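Geltik Drawing Desk Support
Ticket: Plot preview comes out blank on large sheets
Product: Geltik 2D/3D
Status: Open, waiting on customer
Assigned to: Illia Pavliuk

First message, 9:40 am

Hi there, and thank you for running such a patient help desk! We're a small drafting office, Markelel, and we've been drawing in Geltik for years with hardly a complaint. Since the November update, though, our big site plan for the Pirnport job won't preview. The title block shows up fine, the border shows up fine, and then there's a whole lot of white where the building ought to be. Smaller sheets print as they always did. The drawing has 208 layers (I know, I know, we inherited it) and I'd rather not rebuild it if there's any way around that.

Reply from Illia, 10:25 am

Good morning, and thanks for such a clear write-up, it saves us both a lot of back and forth. Please don't rebuild anything yet! I've seen blank viewports on large sheets when the layers get frozen inside the viewport but stay on in model space. Could you double-click into the viewport, open the layer list, and look at the column on the far right? Also tell me which plotter driver you're on, if you don't mind.

Customer, 11:10 am

You were onto something. 57 layers were frozen in that viewport and I certainly didn't freeze them myself. I thawed the lot and the walls came back in the preview, which made my morning, but the hatching and the dimensions are still missing. We're on the Oyewole driver, version 2, the one that came with the plotter.

Reply from Illia, 1:30 pm

Oh good, we're halfway there. Dimensions going missing while the walls stay put makes me think of annotation scale, so let's go through these in order and take our time over it.

Step 1. Save a copy of the drawing under a new name and work only in the copy.

Step 2. Select the viewport and set its scale to 1:100, then set the annotation scale to match. Regenerate and look at the preview again.

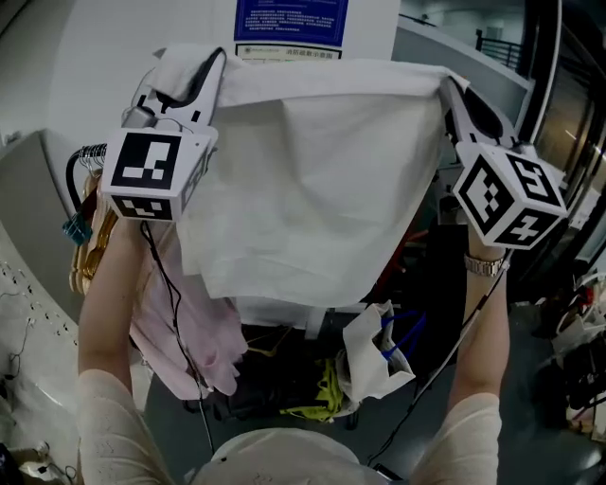

Step 3. If the hatching is still missing, switch the plotter from the Oyewole driver to the built-in PDF one and run a preview with that. Send me the PDF along with the copy of the drawing, and let me know whether the dimensions came back after Step 2.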